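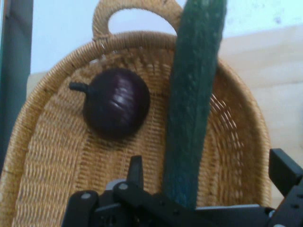 遠隔操作でピック系のデータ録ってる人向けに、うちの運用ルールまとめとく。長くなる。時間ないので箇条書きぎみで失礼

1/ 前提。アームは単腕、手首カメラあり。作業は卓上でカゴとか皿に野菜を出し入れするやつ。工場のラインの話じゃないです。安全規格の話は途中でちょっとだけ

2/ いちばん大事なやつから。開始前に非常停止を押す。毎回押す。押して止まるの見てから解除。「昨日押したから」は禁止。Zutoraの現場で教わってからずっとこれ

3/ 非常停止の置き場所は操作者の利き手じゃない側。利き手はコントローラ持ってるので。見学者が来る日は見学者側にも一個

4/ 可動範囲の床テープ、はがれたらその場で貼り直す。「あとで」は貼らない。自分がそう

5/ 速度。教示中は遅いモード固定。本番で上げるときは声に出す。「上げます」だけでいい。返事がくるまで上げない

6/ リスクアセスメントの紙、作って棚に入れて終わりになってる所ほんと多い。物を変えたら見直し。カゴを変えただけでも見直し。持ち手つきのカゴは指が引っかかるパターンが増えるから、持ち手なしの時の紙はそのまま使えない

7/ 編みカゴの話もう少し。編み目に指先が入ると、引いたときにカゴごと来る。やったら無理に引かない。開いて、上に逃がして、最初から。その回は失敗ラベル

8/ で、ラベルの話。失敗を消すな。これだけは太字で言いたい（太字できない）

9/ 先月、新しい人がきれいな成功だけ残してくれてて、善意なんだけど失敗が全部ごみ箱に行ってた。1,618本録って使えるの残り何本…ってなった。ルールに書いてなかったこっちが悪い。今は書いてある

10/ ラベルは成功・失敗・中断の3つだけ。「ほぼ成功」は作らない。作ると全部ほぼ成功になる

11/ 中断は操作者の都合で止めたやつ。電話、くしゃみ、ケーブル。ロボが悪くないのに失敗に入れると後で数字が読めなくなるので分ける

12/ 食材まわり。本物の野菜使うなら、その日の終わりに全部捨てるか持ち帰らない箱へ。食べない。グリッパの指に何ついてるかわからんので。「洗えばいける」って言う人が必ずいる。いけない

13/ 玉ねぎは皮がむけてきたら交換。薄皮がリンクの間に入る。赤玉ねぎは破片が黒いパーツの上だと見つけにくいから、終わったらライト当てて確認すること

14/ きゅうりは握力。表面ぼこぼこしてるから滑らなそうに見えて、時間たつと水分で滑る。かといって締めると潰れる。上限値は設定ファイルに書いて、現場で勝手に変えない。変えたいときはログに理由一行

15/ 長いものはつかむ位置でカゴの縁に当たる当たらないが変わる。縁に当ててもいいけど、当てたまま押さない。モーターの電流みてれば分かる

16/ 手首カメラ。始める前にレンズ拭く。指紋一個で半日分だめにした。乾いた布、息はかけない

17/ 毎回、最初の2秒はアーム静止。後で時刻合わせするときに効く。急いでると省きたくなるけど省かない

18/ 配置の初期位置は操作者が決めない。別の人かスクリプトが決める。自分で置くと自分が取りやすいとこに置くから、まじで無意識に

19/ 操作者の交代は40分ごと。集中切れてくると雑になるの、本人が最後に気づく。Galangの人に言ったら「うちは時間決めてない」て言われたけど、決めたほうがいいと思います

20/ 背景。人が映り込む可能性あるなら先に同意とる。通りすがりの人の腕とかも。同意なしの回は公開セットに入れない。ここは例外なし

21/ 記録シート。日付、操作者、物の種類、設定のバージョン、止めた理由。項目増やしたくなるけど増やすと誰も書かない。Flellettiのテンプレ借りて半分に削ったのを使ってる

22/ 指先の点検はネジから。手首側のネジは緩むと指の閉じ位置がずれて、データ見てもしばらく分からない。朝と昼に増し締め確認。トルク管理してる所はそれに従って

23/ 点検は167項目のやつをもらったことあるけど誰も最後まで読んでなかった。うちは紙一枚。足りないと思ったら足す、代わりに何か消す

24/ ルールの元はほぼBanafsheh Ansariさんの社内メモです（公開の許可もらってます）。Tultonauで一緒だったとき、メモの一行目が「急ぐ日は録らない」だった。今日の自分に刺さってる

25/ 規格の条文そのまま貼ってほしいって来たけど貼りません。版が変わるし、原文あたってください。ここに書いたのは現場の運用ルールで、規格のかわりにはならないです

26/ 追記。6で書いた見直し、誰がやるのって質問。物を変えた人がやる。上の人待ちにすると来週になる

27/ もいっこ追記。14の上限値、具体的にいくつ？ってDM何件か。グリッパも指のゴムも違うから数字は出さないです。自分のとこで潰れる直前まで測て決めてください。きゅうりは多めに買うこと

28/ 抜けあったらリプで。夜に見ます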